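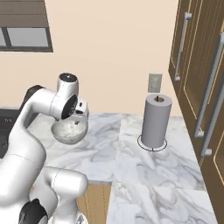 Robotic arm holding a white bowl over a marble worktop

How do I find out what scientific advice my council used?

Posted in: Local government and public decisions

Adjoa Eshun

Our council in Wultunach has decided to close Gakora Road to through traffic, with the aim of improving the air near the primary school. The decision notice says it was "informed by scientific modelling" and gives the name of a consultancy, Cheema, but there is no report attached to it. I looked through the meeting papers and all I could find was a summary of one page with a map.

I am not against the closure. I live two streets away and I would like to know what is expected to happen on my street. A petition against the scheme has 3872 signatures and the people running it say the modelling was never done. The councillor I emailed said it was done and that it was "robust". I would like to read it and make up my own mind.

Do I have a right to see the report? And if I get it, what should I be looking for? I did biology at school and nothing after that.

Plirari

You can ask for it. Anyone can write to a public authority and request information it holds. Air quality counts as environmental information, so in England it will normally be handled under the Environmental Information Regulations and not the Freedom of Information Act. You don't have to know which one applies and you don't have to say why you want it. Email is fine. Use the information request address on the council website, not your councillor's inbox, where it may sit for weeks.

Ask for named things. I would put something like this:

"Please send me the full air quality modelling report prepared by Cheema for the Gakora Road scheme, including appendices; the brief given to the consultants; any monitoring data supplied to them; and any comments made by officers on earlier drafts."

The brief is the part people forget. If the consultants were only asked to model the road outside the school, the report may say nothing at all about your street, and that would be the fault of whoever wrote the brief.

The council should reply within 20 working days. It can take longer if the request is large and complex, but it has to tell you. If it refuses, it must say which exception it is relying on, and you can ask for an internal review. After that you can complain to the Information Commissioner. "Commercially confidential" gets used a lot for consultants' reports. There is a public interest test, so it is worth asking for the review.

I did this for a flood scheme. The first reply was a two-line email with a link to the summary I already had. I wrote back the same evening and asked for the rest, and in April I got a report of 89 pages. The table that mattered was on page 42.

On what to look for:

Which year the traffic counts come from. Counts taken during the school holidays or a long set of roadworks will not tell you much.

Whether the model was checked against real measurements. There is usually a section on verification, which compares the model's results with diffusion tubes or a monitoring station. If there is no such section, ask why.

Where the traffic is assumed to go. Some models assume that part of it disappears, and there is research behind that, but the share chosen should be stated.

How uncertain the results are. A single figure with no range is a summary of the science and you should ask to see what was behind it.

holloway_t

waste of time in my view. they decide first and get the science after. ours had 266 replies to the consultation, most of them against, and it went ahead anyway

Marian P.

Agree with most of what Plirari says, less so with the post above. A consultation is not a vote, and neither is a modelling report. Councillors are allowed to read the evidence and still weigh up other things – cost, bus routes, what was in their manifesto. It helps to keep those apart when you write to them. If you say the science is wrong when you mean you would have made a different choice, they will send you a paragraph about the science and leave it there.

One practical point. Check whether the scheme is experimental or permanent. If it was brought in under an experimental traffic order, there should be a period at the start when you can object, and the council will probably be collecting data while it runs. You can then ask for a diffusion tube to be put up on your own street. They are cheap and some councils will agree to one if a resident asks early enough. A few months of readings won't settle everything, as the weather makes a difference from one season to the next, but you would at least have some figures for where you live.

Adjoa Eshun

Thank you both. I have sent the request using Plirari's wording and added a line asking for the traffic counts. The order is experimental, I have just checked, so I will ask about the tube as well.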